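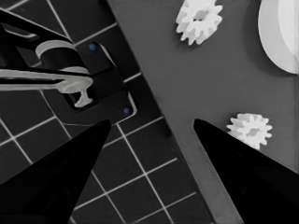 小脑切片免疫荧光,背景偏高的排查

3月27日 星期六

接着上次没做完的部分。上一批片子浦肯野细胞层的calbindin信号够亮,但是分子层底下一片灰,颗粒层也脏,胞体边界在低倍下还行,换高倍就没法描轮廓了。Roland要的树突面积没法从那批图里量,先停下来查背景。

组织
还是Mernuvcombe那边寄来的小脑,成年鼠,灌注固定后过蔗糖,OCT包埋。今天用的是左侧半球那块,右侧留着没动。矢状切,厚度12微米。箱温一开始调低了,切面出现横向裂纹,往回升了一点就好了。刀片中途换过,换下来的已经进利器盒。
贴片时有几张小叶尖端卷边,在记录表上打了叉,后面不计入统计。

封闭和一抗
怀疑的地方有三处:封闭不够,一抗太浓,或者二抗自己挂上去。这次把片子分组,一次只改一个条件。
A组:原方案,不动。
B组:封闭液里山羊血清提到5%,其余同A。
C组:一抗稀释到1:200,其余同A。
D组:不加一抗,只加二抗。
一抗是Plandau的兔多抗,还是冰箱第二层那一管,反复冻融过,管壁上没写分装日期。以后分装的人请写日期。
封闭在室温做,大约两小时。一抗四度过夜,湿盒里加了足量的水,昨晚放进去,今早取出来时所有片子液面完整,没有干边。
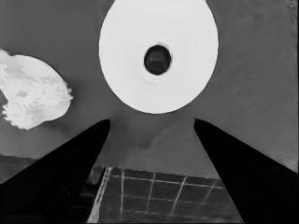
Jannik的意见是,D组不该只放一张,最好同一张玻片上放两片组织,一片加一抗一片不加,用疏水笔隔开,洗的时候也一起洗,这样洗涤差异就排除了。有道理,这次来不及改,下一轮照做。疏水笔快没了,已登记。

二抗和洗涤
二抗避光孵育,洗三遍,PBS里加了Tween。第二遍洗的时候摇床停过一次,插头松了,重新插好后多洗了几分钟。A组和B组当时在同一个染色缸里,C和D在另一个缸,都在同一台摇床上,影响应该一样。
DAPI照旧。封片用Fesix封片剂,气泡比以前少,先放平避光晾着,下午再上镜。

镜检
在Blackburn楼的共聚焦上看的。激光功率和增益按A组定,定完不再调,四组用同一套参数。
A组:和上次一样,分子层底色明显。
B组:略好,颗粒层里的零星亮点少了,分子层的底色变化不大。
C组:改善最清楚。浦肯野胞体仍然亮,一级树突能跟到分子层中部,再往外的细枝偏暗,但能分辨。
D组:基本是黑的,软脑膜和个别血管有一点亮。血管那点估计是灌注没冲干净,残留红细胞自发荧光,没加染料的片子上也该看一眼,这次没留。
从D组看,二抗的问题可以先放下。主要还是一抗浓度。 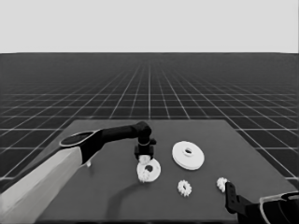 Gunhild Grímsdóttir在本页旁边批了一句:先别急着定浓度,细枝变暗会直接让树突面积偏小,和十二月那批老数据放在一起比就不公平了,要么把老片子按新条件重染几张,要么在同一批里放一个旧条件的对照做换算。
我倾向于重染。换算系数在不同小叶之间未必一样,第十小叶的细胞本来就稀。老组织块还在负八十度,需要先确认有没有冻干。

测量试做
拿C组的图试着描了几个细胞,阈值用自动的会把平行纤维那一带也算进去,手动调低后才正常。手动调就有人为因素,描的人不能知道分组。Declan答应给文件重新编号,编号表由他保管,描完再对。
z轴层数先按现在的设定。投影用最大值,平均值投影会把细枝抹掉。
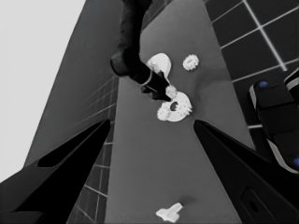 桌面上的白色齿轮和其他零件

待办
1. 一抗重新分装,写日期和批号。
2. 下一轮同片设阴性对照,按Jannik说的做法;另留一张完全不染的片子看自发荧光。
3. 血清浓度提高和一抗稀释两个条件合在一起试一次,今天没有这一组。
4. 找Roland确认树突面积是按小叶分开报,还是整个蚓部合并报。分开报的话现在的片子不够。
5. 问Mernuvcombe灌注时的冲洗时间,他们随样品寄来的单子上没填这一栏。
6. 切片机底盘的碎屑我只扫了上层,下次用之前请再清一次。

片子放在四度冰箱的黑色片盒里,盒盖内侧贴了分组。原始图已经传到共享盘,文件夹名用的是组别字母,重新编号之前请不要打开描图。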